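Filed under: Home & Pantry, Slow Projects

Print this post | E-mail this to a friend

I have been putting off writing about the shelving for so long that my sister has stopped asking, so let me get it down now while I have a cup of tea and the house is quiet.

Back in January I drove over to Ollham to look at a secondhand steel rack from a catering place that was closing up. I had no business buying it. Our back pantry is narrow and a bit crooked, and we already had shelves in there, the saggy white kind that came with the house and bowed in the middle whenever I bought canned tomatoes on sale. But I have wanted proper kitchen steel ever since I worked summers in the bakery in Velport (a hundred years ago, it feels like), where everything had a place and you could wipe the whole wall down with one rag. So I went just to look, and of course I came home with my name on a rack and no idea how to get it into the car.

I ended up paying 300 for the lot, delivered, and I still think that was fair, even though my husband made a face. He has come around since, mostly because he got to use his good socket set.

What sold me on it was the uprights. I love a perforated post! You can move a shelf up or down whenever you change your mind, and I change my mind all the time. The long shelf hangs off a bracket plate with three round bolts, one over the other, and I tightened every one of those myself, thank you very much. Under it goes a narrower ledge, and I keep catching myself running a finger along it when I go in for flour.

The blue bin is for the snacks and dried things in bright packets that we bring back from the Asian grocery in Endale. They used to slide all over the old shelves and end up behind the rice. Now they go in the bin and they can curl up however they please, like the long red one with the white brushstroke characters, which was never going to lie flat for anybody. 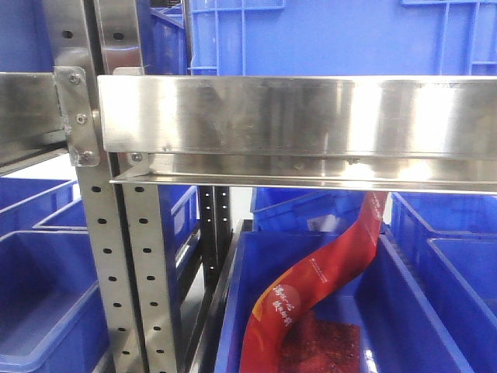

What I would do differently

I would wash the steel before putting it up. I was so excited that I let it go straight in, and then I spent most of a Friday up on the step stool with dish soap and a toothbrush, doing all those little oval holes. It does come up beautifully, but my shoulders had opinions for days.

I would also buy more bins at once. I went back for more blue ones and the store had only green, and I am not a person who can live with one green bin. Vusa is supposed to have them in the spring catalog, so I'm waiting on that, and meanwhile the pasta is in a shoebox.

And I would measure the doorway. We had more than 12 inches to spare in the pantry itself and hardly any at the door, so there was some tilting and some language before we got it through.

Next I want to sort out the spice jars, which are still in the old biscuit tin. If any of you have a way of labeling lids that survives a damp cloth, please leave me a comment, because mine peel off every single time.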